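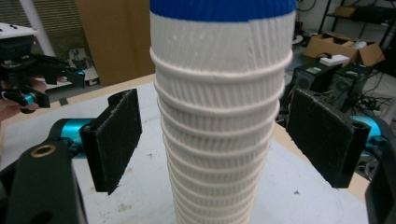

Our project started with an argument over lunch: does coffee keep its heat longer if you put the milk in right away, or if you wait? Akua Amissah was sure you should wait. Rimantas Kivi was just as sure you shouldn't, because that's how his grandmother does it. Ms. Imhof heard us and said it sounded like a science project, so it became one!

**What we wanted to find out**

Suppose you buy a coffee in Vurbridge and have a walk ahead of you before you drink it. Should the milk go in at the start or at the end? We guessed it should go in at the start. A hot drink loses heat faster when the gap between it and the room is bigger (this is Newton's law of cooling, and it's really fun once you see it on a graph). Milk closes part of that gap early.

**How we did it**

We brewed one big pot for each round so both cups began with the same coffee. Cup A got its milk right away. Cup B got the same amount of milk, straight from the fridge, just before the last reading. Both cups sat side by side on the same table with no lids, and we read the thermometers every 2 minutes. We did 5 rounds. Magdalini Kouris read out the temperatures and Rocío Meléndez wrote them down, and they swapped when somebody's voice gave out.

Round 4 had to be thrown out and repeated. We had left a window open in December, and the cup closer to it cooled down like crazy. It was annoying, but we learned a lot about drafts.

**What happened**

Cup A ended up warmer in every round we kept! The difference was small, and you probably wouldn't notice it by drinking. But the curves looked just like the ones in our textbook: steep at first, then flatter and flatter. Cup B's line had a big drop at the end where the cold milk went in. We printed that graph extra large for our poster.

Rimantas has asked us to record that his grandmother was right.

**What we'd change**

We'd use lids, since most people walking around with coffee have one on. We'd also like to keep a round going for 60 minutes and see how close both cups get to room temperature. Akua wants to try it with oat milk next, and Rocío wants to do hot chocolate, mostly so we can drink it afterward.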